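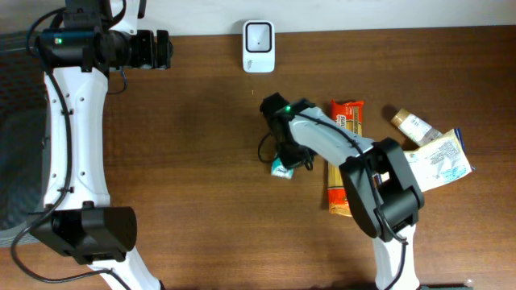

Notebook, Plodbridge bench, 7/11/20

Saturday, so the building is quiet and the heating is off, and I have had the long table all to myself with a thermos and two sweaters. I meant to spend an hour tidying up the gripper settings and go home for lunch. It is now well past lunch and I'm still here, so I may as well write things up properly while they're fresh, for me and for whoever picks up the Mahuika runs on Monday.

The chore, for anyone joining late, is clearing a table. Groceries and bathroom odds and ends get left on the wood in no special order, and the two arms have to pick them up and put them away in the right bin. A six year old can do it, grumbling. I keep coming back to that when people from Walura call and ask whether we could say "household ready" in October's write-up (we didn't, I'm glad to say).

Spaghetti first, because it gave me the most pleasure. A long stiff package is a lovely thing for a two-finger gripper if you take it across the middle, and a misery if you take it near one end, where the whole thing swings down and the pasta slides inside the wrapper and the weight goes somewhere new halfway through the lift. We had been letting the planner choose the nearest point it could reach, and of course the nearest point was very often an end. I've now made it prefer the middle third even when that means a slower, more awkward reach. It looks clumsy, the elbow sticks up like somebody reaching over a fence, but the package comes up level and I'll take that any day.

Small packets are still the sore spot. Anything flat and light, lying right on the wood, and the fingers have to come down nearly to the surface to get hold of it. Too high and they close on air. Too low and they press into the table and the joint complains and stops. I had the approach height set at 3 mm, which sounds careful enough until you remember that a wrinkled packet doesn't have one height, it has a different one wherever you poke it. I tried coming in at a slant and sliding one finger underneath, the way you'd get a playing card off a counter with a fingernail, and I like that much better. It needs softer finger pads than we have. Note to self, ask Lududo whether they will sell us the short pads loose, I don't want another full set just for the tips.

Bottles on their sides: fine if gripped across the body, and please let's stop going for the cap. The cap is a nice contrasting color and the detector loves it, but it's narrow and round and the bottle twists away as soon as it is lifted. I have moved the grasp point down to the label by hand for now. Somebody should do this properly in the config.

Overlapping things deserve a page to themselves. If a packet is partly under a bottle, you or I would move the bottle first without a thought. The system picks whichever item it's most sure about, and it doesn't care what is resting on what. I've added a crude rule, take the top one first, and it helps when the camera can see which one is on top. When an arm is in the way of the view (and our own elbow is the worst offender, it blocks half the pile during a reach) the rule has nothing to go on. I think the arm should back out and look again before each new pick. Slower, yes. I timed a full clear of the table by hand at 35 seconds, dawdling, and we're nowhere near that with or without the extra look.

Cable check, while I remember: the loop by the right gripper hangs low enough to drag on the wood. It can nudge a light packet before the fingers even get there. Needs a clip further back along the forearm, with enough slack left for the wrist to turn.

So can they do the chore? My feeling today is that they can do a good part of it, slowly, with one of us sitting close by, and that the last few awkward items take as much work as all the rest put together. I'm fonder of them than I was this morning, though. There's something very companionable about watching a machine try to pick up spaghetti.

For Monday: clip the cable, rerun the middle-grasp setting on the long package, leave the bottle override alone until the config is fixed. The old settings are saved in the folder marked 216 if anything goes wrong. I've left the thermos by the sink, please don't throw it out.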